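The river near Stinstead did not come back this spring. I moved to this valley four years ago, and every April I could hear the water from my kitchen. This year I opened the window and heard only the road.

I walked to the old weir at Idinura to see it for myself. The gauge there is painted on a stone wall, and the lowest mark was far above the mud. An old notice says the wetland behind it covers 1,465 acres. I think the notice should be changed, but I don't know who is responsible for that.

What worries me most is the alders. They like wet feet, as my neighbor says, and now they are dropping leaves in June. On the Thibodeau side the farmers have permission to pump until the end of summer. I don't want to blame them - they have cows to feed, and their own wells are low too. But 920 gallons a minute is a lot for a river that I can cross in my ordinary shoes.

There was a meeting at the Rorkau hall and I went, although my English gets slow when many people speak at once. One man said we had the same kind of year in his childhood and the fish returned. A woman answered that in his childhood there was snow on the hills until May. After this it was quiet for a while.

I wrote a letter to the county that evening and rewrote it two times. It asks for one thing only, that the pumping stops when the gauge is dry. If they answer, I will put the answer on this page.

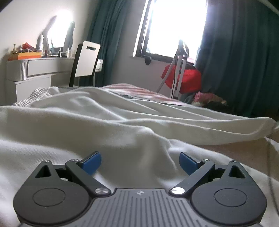
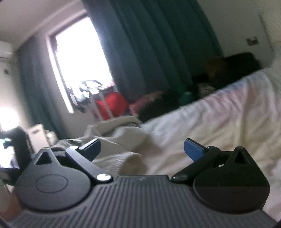 Bed not made, both pictures.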